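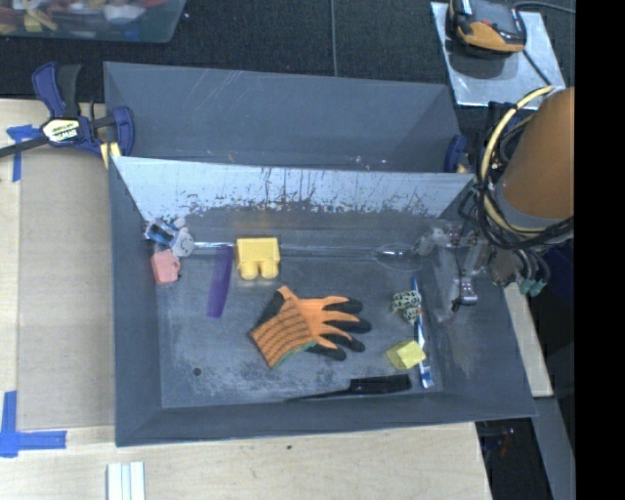

Notebook of the Public Order and Rumor Study, Buchanan Center
Entry for April 7, 2018
Kept by Slavica Popescu. Copies to Arben Stan, Lumturie Dervishi, Mimoza Obradović, Lejla Stoyanova.

Continued from the previous entry. The purpose of the session was to finish the second reading of the Arkstead witness statements and to settle the coding of the passages on which the first reading did not agree. The first purpose was met. The second was met in part.

The set now stands at 591 statements. Two that had been held out are back in, the Arkstead court office having confirmed that both were given in public hearing. Names of witnesses remain replaced by file numbers in all working copies. The printed originals stay in the locked cabinet and were not taken out during the session.

Coding frame

The frame in use is the August frame with the changes agreed at the last meeting. It has 10 codes. Code 3 (heard the accusation from another person) and code 4 (heard the accusation being called out to a group) were kept apart, although Dr. Stan had asked that they be merged. The reasons are recorded in case the matter comes up again.

In the Arkstead case the accused man was a supervisor at a bus depot. It was said that he had thrown away a prayer card belonging to one of the drivers. Many witnesses who later stood at the gate had heard this first in private, from a relative or someone on their shift, and by their own account did nothing. They went to the gate only after the charge was called out in the yard. If the two codes are merged this step disappears from the record, and it is the step the study was set up to examine.

Dr. Stan accepts the point for Arkstead but notes that the Lillia file will not support the same division. The Lillia statements were taken down by a clerk in summary form and seldom say how a thing was heard. We agreed to keep both codes and to mark the Lillia file "3/4 not separable" throughout. No comparison between the two towns is to be made on this item.

Passages in dispute

Ms. Dervishi and Ms. Obradović coded separately, without sight of each other's sheets. The greater part of the disagreement falls on code 7 (witness states that he or she tried to stop the crowd).

Ms. Obradović had applied code 7 only where the witness describes an act: standing in front of the door, taking hold of someone's arm, calling the police. Ms. Dervishi had also applied it where the witness reports speaking, including statements such as "I told them it was wrong" and "I said to leave him alone." Both readings can be defended from the wording of the frame, so the fault lies with the wording.

Ms. Stoyanova raised a separate concern. The statements were taken after arrests had begun. A person with reason to fear arrest also has reason to say that he spoke against what was done, and there is no second account for most of these remarks. Her view is that a claim of having spoken should be recorded but should not be counted as intervention in any table.

Decision: code 7 is divided into 7a (act described) and 7b (speech reported by the speaker alone). Where a second witness confirms the speech, it goes to 7a. Ms. Obradović asked that her reservation be noted. She considers that confirmed speech is still speech, and would prefer a third heading. I have noted it. The frame is long enough already in my opinion, but the question should be reopened if the confirmed cases prove numerous.

All earlier code 7 passages must therefore be read again. Ms. Dervishi has taken the first half of the file and Ms. Obradović the second.

On the word "mob"

A draft of the short report was read aloud. Dr. Stan objected to "mob" in the opening paragraph and in the heading to section two. The statements describe people who knew one another by name, who in several cases went home to eat and came back, and who made way for a delivery van. He holds that the word suggests people who had lost all judgment, and that a reader will then excuse them without meaning to.

Ms. Stoyanova disagreed. The family of the dead man uses the word, and in her view a report that avoids it will read to them as a softening of what took place. She asked what word the report would offer in its place, and "gathering" was rejected by all present.

For the time being the report will use "crowd" in our own text and "mob" wherever a witness or the family is quoted. I am to write a short note on usage for the front of the report. It should be plain and should not run beyond a paragraph.

Note on condemnations

Ms. Dervishi has begun a list of public statements issued after the killing by officials, clergy, the depot owners and the drivers' association. This was not part of the original plan. I have allowed it to continue as a side file.

Her first remark on the material is of interest. Almost all of the statements express sorrow. A much smaller part say that the man should not have been killed even if the accusation had been true. Several give space to showing that the accusation was false, in a manner that leaves the reader to wonder what the writer would have said otherwise. She proposes to code for this. I have asked her first to write out the test in one sentence and to have someone outside the group try it on a few pages.

Kastum

The Kastum program again dropped the accents from names on export. This affects staff names in the coder column only, but it caused Ms. Obradović's sheets to be listed under two spellings and her totals to appear short. Corrected by hand. Until the fault is repaired, coders are to enter initials only. Please do not rename old files, as the links to the audio notes will break.

The export also reorders statements by file size if the default setting is left on. Change to "order of hearing" before saving.

Care of readers

The statements covering the last part of the afternoon at the depot are hard to read. Coders are reminded that they may stop at any point and that no explanation is required. These pages are not to be read late in the day or alone in the building. Ms. Stoyanova has asked not to be given the statements of the two apprentices a second time, and Dr. Stan will read them in her place.

Outstanding

Revised wording for 7a and 7b to all coders (Popescu).
Note on usage (Popescu).
Second reading of code 7 passages (Dervishi, Obradović).
Letter to the Arkstead court office asking whether the yard plan shown at the hearing may be copied. Dr. Stan has a draft.
Lillia file: mark items 3 and 4 as agreed. Check whether the clerk's own notes survive. Ms. Stoyanova believes they were kept with the town council papers and will write to the archive.

Added later: Ms. Dervishi reports that statement 212 in her half is a copy of an earlier one with the last page missing. Withdrawn until the originals can be compared. The total above has not been changed.

S.P.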